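4. Setting up the Trilton bird scarer beside the runway

1. Park the unit 120 feet from the runway edge. I pace it out first, then check with a tape.

2. Set the timer to 9 minutes. Shorter gaps and my starlings got used to it in no time!

3. Call the tower before you arm it — every single time.

Caution: wear ear protection and stay behind the unit.

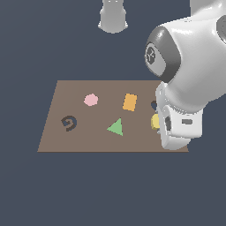
Pink hexagon and orange rectangle on the brown mat.

4. Log each bird you move in the Pokevard sheet.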